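7 min read

ok so I've been promising a thread on how I finally learned to make soup without a recipe, and I've got a pot going and an hour to kill, so let's do this. It's long. Get a snack.

Some background. I grew up in a house where soup came out of a can and went into a mug. I liked it! I still like it. But last January I was sick for what felt like the whole month and I got so tired of that one flavor (you know the one, salty and sort of yellow) that I started making my own out of spite.

The first one was terrible. I boiled a whole bag of carrots in plain water, blended it, and ate orange wallpaper paste for three days. I had no idea you were supposed to cook the onions first. I had no idea there were supposed to be onions.

So, onions. Start there. Two big ones, chopped however you want, in more butter or oil than seems right. Medium-low heat, a big pinch of salt right away, lid on for the first bit. Then lid off and leave them alone for 30 minutes. I know every recipe says five. Every recipe is lying to you and I'm still a little mad about it.

While those go I get my bowls out, and this is where I have Opinions. A soup bowl should be wide and a little shallow so the top cools off first and you can start eating at the edges. Mugs are for broth. Deep cereal bowls burn your tongue, every time. And I want color on the table in winter, I don't care if nothing matches.

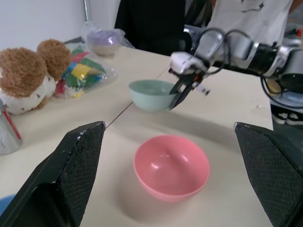
pink one, green one. team pink over here

I have a friend who only eats soup out of white bowls "so you can see the soup." I can see the soup! It's right there! Tomato soup in a green bowl looks like a holiday and I won't be talked out of it.

Back to the pot. Once the onions are soft and sweet you add garlic, and only for a minute, it goes bitter fast. Then whatever spice you're feeling. Paprika and cumin if it's beans. Thyme if it's potatoes. Curry powder if it's squash or those carrots I did so wrong the first time. Let the spice sizzle in the fat before any liquid goes in. You'll smell the difference right away.

Liquid. I used to buy the good stock in the cartons and it was costing me more than the vegetables. These days I keep a bag in the freezer with onion ends, carrot tops, parsley stems, the hard bits of parmesan. When the bag is full it goes in a pot with water and simmers while I do laundry. Not fancy, kind of brown, works great. Leave the broccoli out of it. I learned that in a very small apartment with the windows painted shut.

If you don't have a freezer bag going, the Vurnari bouillon paste is the one I buy. Comes in a squat little jar, lasts me months. One spoonful to about 1000 ml of water, then taste before you salt anything else, it's strong stuff.

And the pot itself! Mine's a dented Hakico I got at a yard sale and the lid belongs to some other pot entirely. Heavy bottom is the only thing I'd hold out for. Thin pots scorch, and once lentils scorch the whole batch tastes like a campfire. You can't stir your way out of it, I've tried.

Ok lentils. Red ones are the greatest beginner soup on earth. I use 200 grams, rinsed, no soaking, straight in after the spices. They fall apart by themselves so you don't even need a blender. Squeeze a whole lemon in at the end. If a soup tastes flat it almost always wants something sour before it wants more salt — that one tip changed my entire life, I'm barely exaggerating. Lemon, vinegar, pickle juice, a spoonful of plain yogurt, whatever's in the door of the fridge.

Toppings are where it gets fun. Croutons from stale bread, fried in the same butter situation as the onions. Toasted seeds. Chili crisp if you like your nose running. My current obsession is crushed-up tortilla chips on black bean soup, which I started doing because the bag was all crumbs anyway and I hate throwing out crumbs.

Also please let it sit! Soup on day two is a different and better soup. I make mine at night, let it cool a bit, put it in the fridge in shallow containers, and eat it for lunch the next day like a genius.
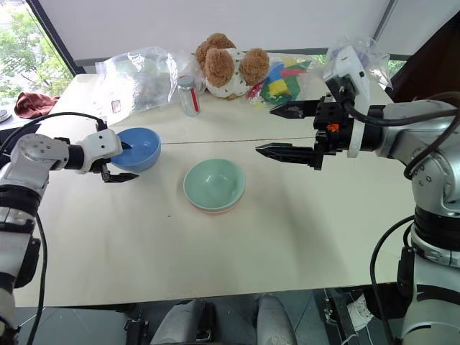
Dornulus wrote back under that last one that day two is fine for lentils but anything with noodles turns to mush overnight, and you should boil the noodles separately and add them to each bowl as you eat. Which, yes! Totally right, and I left it out. Same goes for rice. Rice will drink your entire soup while you sleep and you'll open the container and find a casserole.

Potatoes are sneaky too. They're fine in the fridge but they go weird and grainy in the freezer unless you blend them. So if I'm freezing a batch I either puree it or I leave the potatoes out and toss some in when I reheat. Cream goes in at the end too, after it's thawed, on low heat. Boil it and it can split on you and you'll be sad.

Things that freeze great, from my own messy freezer: lentil, black bean, split pea, tomato, any squash. I freeze them flat in bags so they stack up like files. LABEL THEM. I once thawed what I was sure was butternut and it was applesauce, and I had already put croutons on it.

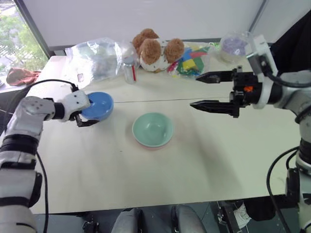
And freeze it in the amount you'd eat in one sitting. I used to do these giant tubs and then I'd have to commit to split pea for a week. One bag, one lunch. If somebody comes over, two bags.

Last thing, and then I have to go stir. People keep asking me for exact amounts and I mostly don't have them, sorry. I look at the pot and add water until the vegetables are just covered. Too thick, add more. Too thin, take the lid off and go do something else for a while. I've made soup out of one sad leek and half a can of chickpeas and it was a perfectly good dinner.

Ok it smells ready. Tonight's is white bean with rosemary and the heel of a loaf from Yordanov, toasted till it's nearly burned. Tell me what's in your pot, I want to steal ideas for next month!

Comments

soupseason_fan
The lemon thing!!! I put vinegar in my sad minestrone at lunch and it was a whole new soup

porchlight14
30 minutes for onions is a lot when you have kids yelling at you. I do a huge batch in the slow cooker overnight and freeze them in muffin tins. Pop two in the pot and go.

tinyladle
Can I use green lentils instead of red or will it be gross

oldstovepipe
@tinyladle not gross but they hold their shape and take longer. More of a stew. I like them with sausage

soupseason_fan
applesauce with croutons, I'm crying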